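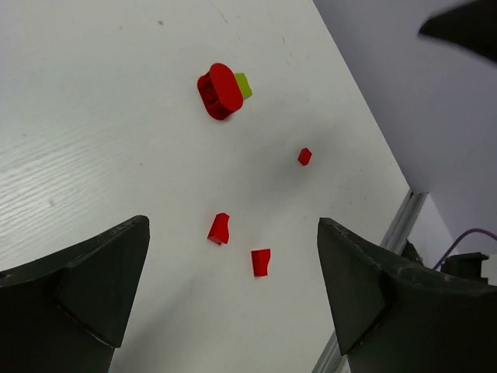 Saturday robotics club, 20/04/2019, and I've finally got a minute to post about our sorting project! The idea is simple enough — two arms, one table, a pile of building bricks, and every colour goes where it belongs. We're doing it for the Branbridge student showcase and the reds are killing us. The big ones are fine, but that tiny red cube sitting off on its own to the right? Smallest thing on the table and my sworn enemy. A curved slope is almost as bad, you go to pinch it and there's no flat bit where you want one.

2/ Leena Manninen wrote the first version of our pick routine back in March and I've been poking at it ever since. We've logged about 400 tries now, all in a spreadsheet called Delleo (don't ask, it was her turn to name something). My favourite column is "what went wrong, in your own words". Lempi Vuorinen just writes "rude" in it. 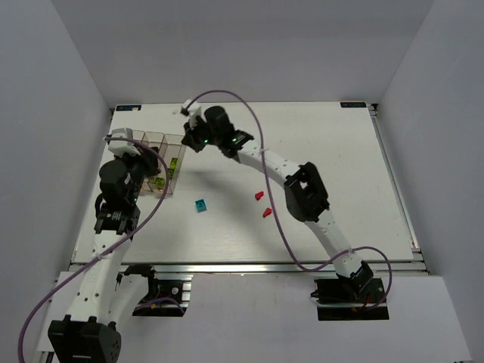 Both arms over the table, greens in the clear rack, reds still out.

3/ Today's argument was whether the left arm should own the rack side completely. Lempi says yes, fewer near misses. I say it's a waste of a perfectly good right arm, but I've been outvoted, so I'm rewriting the handover tonight with a big mug of tea and a sulk.

4/ Also changed how far the fingers open before they come down. We had them going as wide as they could every time, which is great until there's a neighbour 2 cm away and you bulldoze it across the table. Now it's set per brick
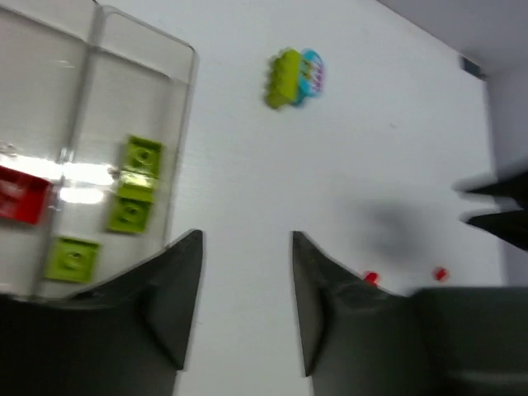 and yes, that means I typed in a number for every single shape we own. Leena's checking them on Monday, poor thing. If anyone's done a neater job of this for a school comp, please tell me how, I'm all ears!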